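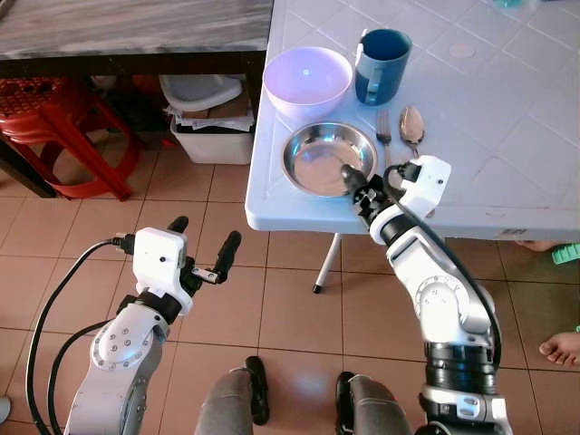

A fork, a spoon and a blue mug: all the equipment a person eating alone needs.

The family-size lasagna from Grandent weighs enough to stun a burglar, and for 7 nights last October I ate it for dinner. I had bought it because it was cheaper per ounce than the single portion, which I'm told is how they get you. By the third night I was scraping the cheese off and leaving the rest for what I called lunch. By the fifth I had begun to take it personally.

I have lived alone in Dromthorpe for three years, and in that time I have thrown out more celery than most restaurants buy. Celery is sold by the bunch. Recipes ask for a stalk. What the rest of the bunch is supposed to do with itself has never been explained to me, though mine tends to go limp in the drawer and then to leak.

Fengying Dai thinks I am going about it all wrong. She teaches an evening class called Dinner for One above the hardware store in Mudgway, and it has a waiting list. I had expected a roomful of the recently divorced. There were a few of those, but also a night-shift nurse, two college students and a retired bus driver who wanted to learn rice and only rice.

"People come in apologizing," Dai told me. "They say, it's just me. So? You're the one who's hungry."

Her rules are strict. You sit down. You use a plate. You don't eat over the sink, even toast, even if it's a really crumbly piece of toast and the sink is right there. (I asked twice.) She lets her students read at the table but draws the line at phones, and she has strong feelings about anyone who cooks a whole box of pasta "to save time."
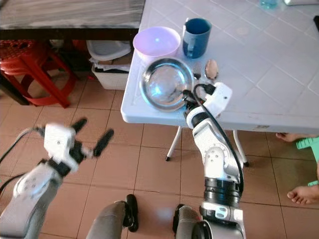 Steel bowl, pink bowl, blue mug. Small tables fill up fast.

Trí Hoàng came at the problem from the selling end. He runs Tralik, a grocery the size of a two-car garage, where you can buy a single carrot without being looked at. He'll cut a cabbage into quarters. He'll sell you one sausage, wrapped in paper and tied with string like a birthday present. He stocks over 300 items and says the big chains think he's crazy, if they think about him at all.

"The half loaf was the hard one," Hoàng said. "Customers kept asking who had the other half."

I bought a quarter cabbage, one sausage and an onion, and carried them home feeling like a man in a French movie. I fried them in one pan. I put them on a plate. I sat down at the table, which first had to be cleared of mail going back to the spring, and ate the lot in under ten minutes with the radio on.

It was good. I was also still hungry, and there was a piece of the lasagna in the freezer.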